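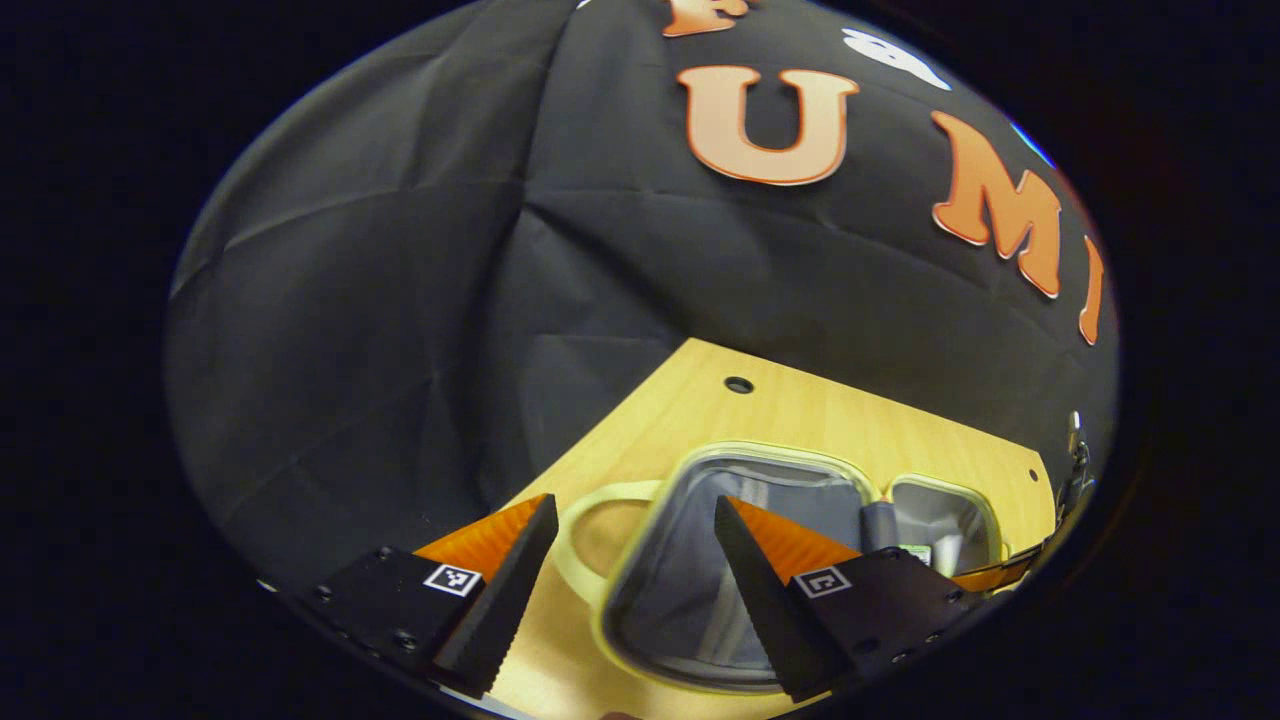 Toshiko Sakai wrote in to ask why her glass food containers always come out of the cupboard smelling faintly of last month's curry, even though she scrubs them until her arms hurt, and whether she should give up and buy a new set. Please don't, Toshiko! Glass is about the easiest thing in the kitchen to rescue, and I'm so glad you asked, as I have been wanting to do a whole page on these for ages.

First, it's almost never the glass. Smells hang on in the soft parts, meaning the lid and any seal that runs around it. Give the empty container a good sniff by itself, then sniff the lid. Nine times out of ten you'll have your answer right there.

Getting the smell out of a lid

If your lid has a seal that's meant to come out, ease it free with the handle end of a teaspoon (never a knife, I've sliced two that way). You will probably find some gray gunk in the groove. Mix baking soda with a little water until it's like toothpaste, rub it into the groove with an old toothbrush, and leave it while you have a cup of coffee. Rinse, then let the seal and lid dry separately overnight. I prop mine in the dish rack like toast.

Still smelly? Put the lid outside on a sunny June morning, inside facing up, and bring it in at lunch. Sunshine does wonders for tomato stains too! The orange tint on my oldest lid faded to almost nothing after 3 mornings on the porch rail.

Cloudy glass

There are two kinds of cloudy. One is mineral film from hard water, and it wipes right off with warm white vinegar on a soft cloth. Let it sit a few minutes if it's stubborn, then wash as usual. The other kind is etching, where the surface itself has worn, and no amount of vinegar will bring that back. The container is still fine for food as long as it isn't chipped or cracked. I keep my etched ones for dry rice and crackers and such, where I don't mind the look.

Baked-on brown bits around the rim come off with the same baking soda paste and a bit of patience. Skip the steel wool. Scratches give the next batch of gunk something to hold.

Before you fill it

Let hot food cool a little with the lid off, but don't leave it out for more than two hours. Shallow containers are so much better for this than deep ones, because a thin layer of stew chills quickly and a big deep block of it stays warm in the middle for ages. If you've made a huge pot, split it up.

Don't take glass straight from the freezer to a hot oven, even if the label says oven safe. Move it to the fridge the night before. And check that the lid can take the microwave before you put it in there (many can't, and mine warped into a sort of potato chip).

For freezing soup or sauce, leave a good inch at the top. Liquids swell as they freeze and I have lost a perfectly nice container to a batch of chicken stock. What a mess that was!

Keeping the set together

My cupboard used to be a landslide. Now I nest the bottoms by shape, rectangles with rectangles and rounds with rounds, and stand the lids on edge in an old loaf pan next to them. Store them with the lids OFF. This is the bit I'd underline for Toshiko, because a sealed container with a drop of water in it will smell stale in a week, however well you scrubbed.

If you have bottoms with no lids, a saucer does fine in the fridge for a day or so. They're also lovely for marinating, for holding chopped onions while you cook, or for corralling screws when you're fixing something at the table. Lids with no bottoms make good drip trays for little plant pots.

Labels

Masking tape and a marker, stuck on the glass and not on the lid, as lids wander. Write what it is and the day you made it. Peel it off before washing, or the glue bakes on in the dishwasher. If it's already baked on, rub in some cooking oil, wait ten minutes, and wipe it away with dish soap.

Let me know how the curry lids turn out!

Recent tips
Cleaning a burnt saucepan without scratching it
59 uses for an empty jam jar
Getting candle wax off a tablecloth
Sorting the drawer under the oven
How to oil a dry cutting board
Readers' letters: sticky cupboard doors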